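Clendon 庭审卷宗夹（A4，双孔拱形夹）

编号：3683
容量：200 张
每箱：5 个
脊标：可换插卡，附空白卡 40 张

做过出庭准备的人都知道，卷宗翻到一半卡住有多难受。Clendon 这一款的拱形夹开合特别顺，装满 200 张也能平摊在桌上，翻页时纸孔不容易扯破，我们自己用下来真的很喜欢！内页编码从第一页连到最后一页，法官、对方律师和证人手里的页码都对得上，交叉询问时少了很多“请稍等”。
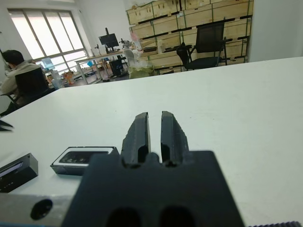
脊标插卡比旧款宽，案号、当事人名称和卷次可以写在同一面，立在书架上隔着桌子也看得清。索引隔页另售，推荐搭配 Eseo 的数字分隔页，侧标是硬的，贴了便签也不会弯。死因调查、公开聆讯这类材料多的案子，建议按证人分卷，每卷开头留一份总目录。

Duvthorpe 的律师助理 Ximena Salinas 五月起换用这款，她的做法是把时间线单独放一册，开庭时一直摊开着，其他卷随用随取。（这个办法我们也学来了，好用！）

颜色：黑、深蓝、酒红
封面：硬纸板，覆膜
不含：打孔器、索引隔页

需要在脊标上预印律所名称的，请在下单备注里写明字样和卷次。Ghorbani 系列的旧插卡尺寸不同，不能通用。

页面更新：2024年7月6日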